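Clilten confirms second series of daytime drama Mernholm

Clilten has commissioned a second series of Mernholm, its weekday serial set in a harbour town. The new run opens with the return of Quintanilla, the lawyer last seen leaving town after the reading of the will.

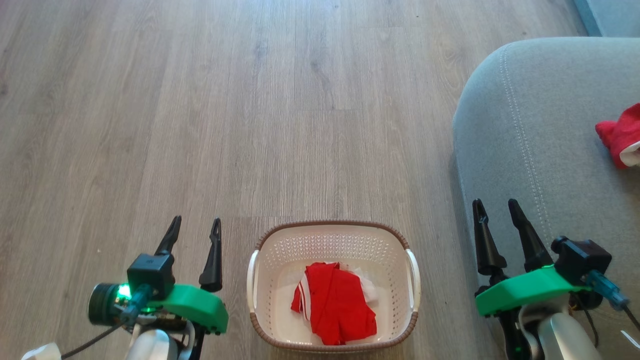 Casting and storylines

Amos Escobedo rejoins the cast in the role of Quintanilla. The opening episodes follow two families in dispute over the boatyard – a quarrel first raised in episode 953 of Zurnora, the long-running serial from which Mernholm was developed. 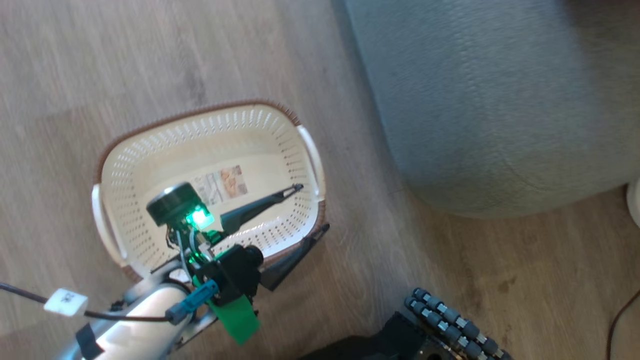 Filming begins in February, and the writing team remains unchanged. "Viewers have asked who altered the will, and they will have an answer before the series is over," said Mr Escobedo.

Public screening

The first two episodes will be shown to an invited audience on a Wednesday evening ahead of broadcast. Clilten received around 4000 applications for places at the previous screening, and tickets will again be allocated by ballot.
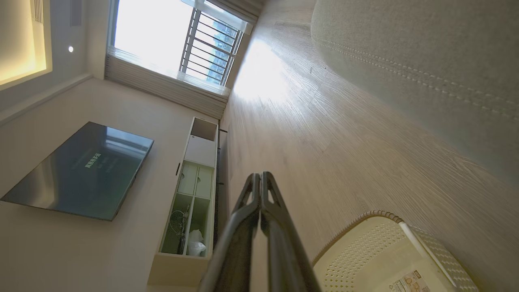
Sofa or ottoman and laundry basket on a wood-look floor.

Further casting will be announced in due course.

ENDS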